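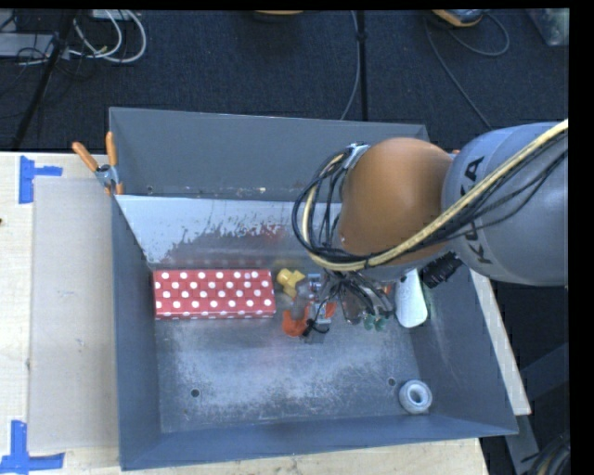 Figure 2.1 A KUKA arm working over a gray metal bin on a wooden tabletop.

Chapter 2
Preparing a Screen Score for Print

2.1 Scope of the chapter

A score written for a film is rarely ready to be engraved. The material that survives a recording session is a set of cues, each with its own numbering, its own bar count and often its own copyist. Chapter 1 dealt with clearing the rights. The present chapter covers the work between delivery of the cues and the first proof.

The running case is Zata, a feature scored in 2000 by Natsumi Fukuda and orchestrated by Ultan Scanlon. The full score consists of 71 cues. Two of them exist only as sketches on short score and must be reconstructed from the recorded parts.

2.2 Terms

Cue: a continuous passage of music with a single start point in the picture.

Conformed cue: a cue altered after recording to match a later cut of the film. The conformed version may lack bars that the players recorded.

Source text: the version on which the edition is based. For Zata, the editor, Vimala Chettiar, adopted the session score and reported conformed readings in the notes.

2.3 Choice of source

The editor must decide at the outset whether the edition represents the music as written, as recorded or as heard in the film. The three often differ in length, dynamics and scoring. Mixing them within a cue produces a text that was never played, and any departure from the source text should be marked in the score with small notes or brackets.

Click tracks and timings are kept above the top staff when the edition is meant for live performance to picture. In a study score they are moved to an appendix.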